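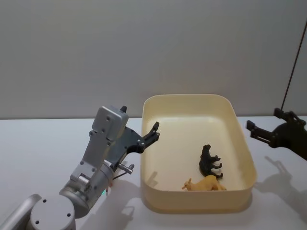 Fig. 1. Two animal figurines in a shallow cream-coloured tray.

Home Units Readings Timetable Contact
Search this site Go

Unit 4: Grouping and labelling small collections

Cataloguing starts with deciding what counts as one item. A set of figurines kept together can be entered as a single lot or as separate records. The Nadow regional collection uses separate records, and its toy and model series runs to 262 entries.

Each record needs:
- an accession number
- an object name from the house list
- material, if known (otherwise "undetermined")
- storage location

Colour goes in the description field, never in the object name. Write "horse, model", then "black" below it.

Labels are typed at 96 characters or fewer, including spaces. Do not stick labels on painted surfaces. Use a tied tag or label the tray.

Before the tutorial, read the Ghanem handout on lot numbering and catalogue any five objects from home. Bring a printed copy.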